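Endix Annotator, review after one month of use

Rating: 4 out of 5

I work in a small team in Plitolville and we train manipulation policies from demonstrations made with hand-held grippers. Until April we cut and labeled our episodes with our own scripts. They were written by Tamás Szűcs, and only Tamás could repair them. Then we bought two seats of Endix Annotator. I write this review for people who have a similar size of team and a similar amount of recordings.

The installation took me 30 minutes on a normal office computer. The importer read our video and gripper width without trouble, but the pose data had to be converted first, since our quaternions have the scalar at the end and Endix expects it at the beginning. The manual mentions this only in the appendix. Katalin Juhász found it after we had already wondered why all the trajectories looked twisted.

The best part is the timeline. Left and right hand have separate tracks, and you can put a phase label on one of them without touching the other. For two-handed tasks this is a big difference. In our old scripts one label was valid for both hands, so when one hand was holding and the other was already moving, we had to choose which one to describe wrongly.

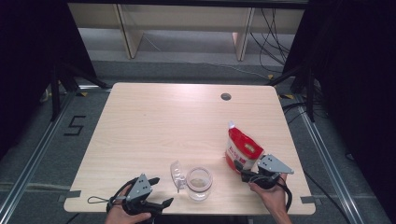
The automatic segmentation is good with opaque objects. It proposes a cut where the gripper width changes and where an object mask starts to move, and for bags and boxes I accept most of the proposals. With clear glass and clear plastic it is weaker. The mask of a transparent lid likes to jump to the jar next to it, or to the table, and then the proposed cut comes too late. You can switch the proposals to gripper width only, per object class, and I recommend to do it for anything transparent.

Speed is fine up to 1,000 episodes in one project. After this the search becomes slow, and filtering by label takes 8 seconds on my machine. We now divide by task, so it does not disturb us much.

Export to our training format worked on the first day. Béla Illés compared the exported timestamps with the raw files and they matched. I also like that each export saves the label version with it, so we can see later which policy was trained on which labels.

What I miss: an undo that survives closing the program, and a shortcut for swapping left and right tracks. I wrote to the support about both. A person named Margus Jõgi answered the next morning and said the shortcut is planned. About the undo he did not promise anything.

We also tried Bakos before buying. It is cheaper, but it has one track for both hands, and this decided it for us.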